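Warerdale Community Food Service
Our winter produce program resumes this Friday at the Lastside hall. The following posts set out what households and donors should know before attending.

1/ Doors open at 9 am. Registered households may collect one bag of fruit and vegetables each week. Registration takes place at the front desk and does not require proof of income.

2/ The program began in February with 30 households. It now supports almost 200, and we thank the growers and families whose donations have made that possible.

3/ Backyard growers are welcome to contribute. Please bring fruit that is clean, firm and free of splits. Windfalls and fruit that has been cut cannot be accepted.

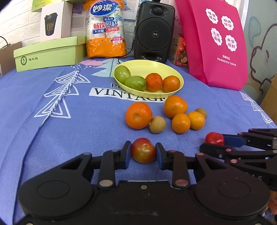

4/ Sorting is done by kind and by ripeness before any bag is packed. Citrus keeps well and may be set aside for later in the week. Tomatoes need closer attention: one that is red on top with orange and green still showing on its sides, like the larger one in the picture, should go to a household that will not need it the same day. Mandarins and longans may share a table during sorting but are bagged separately.

5/ At home, please leave part-coloured tomatoes on the bench, out of direct sun, until they have finished ripening. Mandarins will last longer in the fridge crisper.

6/ Oltmanns has lent us a second cool room until the end of the season. Donations of more than 20 kilograms can now be received on any weekday, by arrangement.

7/ Reusable bags are in short supply. If you have any from earlier weeks, kindly return them to the front desk. Paper bags with handles are also accepted.

8/ A grant of $2,000 from the Hanotell fund will go towards shelving and produce crates. Delivery dates will be posted on this account.

9/ Enquiries about registration or large donations may be directed to Nesma Tahiri, Program Coordinator, through the contact form on our website.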